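February 3, 2002

Finished Tasel at noon, all 161 pages, and started again at the beginning after lunch. The second reading is for structure only. Stöckli (Benedikt, the author; Ferdinand did the translation and the notes) divides the book into 21 sections without titles, and I wanted to check whether the divisions do any work. Most do. Sections 2 and 3 are one essay with a page break in it.

The argument is stated late. He holds that a description of a place is always a record of the order in which the writer noticed things, and that revision usually destroys this order in favor of a cleaner one. He tests it on his own drafts of the harbor chapter, printed side by side. The earlier draft is worse prose and better evidence. I marked four sentences that survive unchanged and could not find a common feature – length, tense and position in the paragraph all vary. 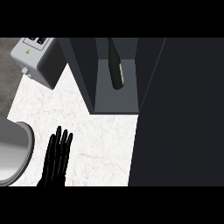

Ferdinand's notes are a separate problem. They correct dates in the main text but leave the wrong dates standing, so the reader has to carry both. Damian thinks the practice is defensible in a posthumous edition. I would have put the corrections in brackets and moved the reasoning to the back.

Wrote to Madhu Rana at Pritgate to ask for 900 words instead of 700. The extra space would go to the translation, which I can only judge against the two extracts Rupert Ammann copied out for me in January. In both, the German verb comes last and the English keeps the delay with a dash. It works once. In the second extract it reads as a stumble.

Draft opening is done, no ending yet. Check page 88 again for the spelling of the ferry.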